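Notebook, Clulitdale workroom
June, started about 4:15 pm, tea already cold

Mock-up three of the underbust is off the machine. Mock-up two is in the scrap bag, where it can think about what it did. The pattern is the Mancuso draft with the waist dropped a touch and the hip spring let out over panels 4 and 5. I have stopped calling it "the Mancuso" in conversation, as there is by now very little Mancuso left in it.

Lab dip for the fashion layer also came back. The colour card calls it dove grey. It is mauve. I have held it up to every window in the building and it is mauve in all of them.

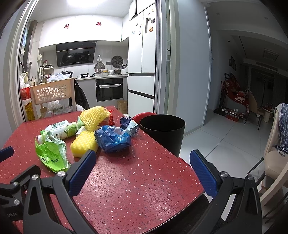
Osent Workroom Notes

Coutil first. The new bolt is the Varkix herringbone, which the supplier swore was the same as the last one. Cut a strip on the straight grain, marked it at 40 cm, hung the weight bag off it overnight. It grew 6 mm. The old bolt barely moved under the same treatment. Not a disaster for a waist that has a tape in it, but I wouldn't cut a strapless anything from this and then dance in it.

Waist tape: went back to the 25 mm cotton twill. The grosgrain looked lovely and crept sideways in the channel every time the laces were tightened, like a cat leaving a lap by degrees.

Boning: spiral steels in the side seams, flats at the centre back either side of the eyelets. Tipped the cut ends with the U-tips and only had to redo the ones I did while talking. Note for whoever orders next: we are down to the last handful of 7 mm tips, and the jar marked 7 mm tips is full of 5s. I have relabelled the jar. I make no promises about the other jars.

Fit on the form, laced to 87 at the hip and left to settle. Diagonal drag from the bottom of panel 3 to the back waist, left side only. Unpicked, checked, and found I had sewn panel 3 left in upside down. It fits surprisingly well upside down. Sewed it back the right way and the drag went, along with forty-five minutes.

Binding still undecided. Satin bias frays if you look at it; the cotton sateen behaves but reads a bit like pyjamas. Did a sample of each on offcuts, pinned both to the board, will ask for opinions and then do the sateen.

Thread: used around 700 m on the three mock-ups, more than I'd allowed for, a fair bit of it in seams that no longer exist. Charge it to sampling.

To do
Ring the dye house re mauve
Grade panels 4 and 5 up one size before touching the rest
Wash test on the coutil, hot, then measure again
Find the good awl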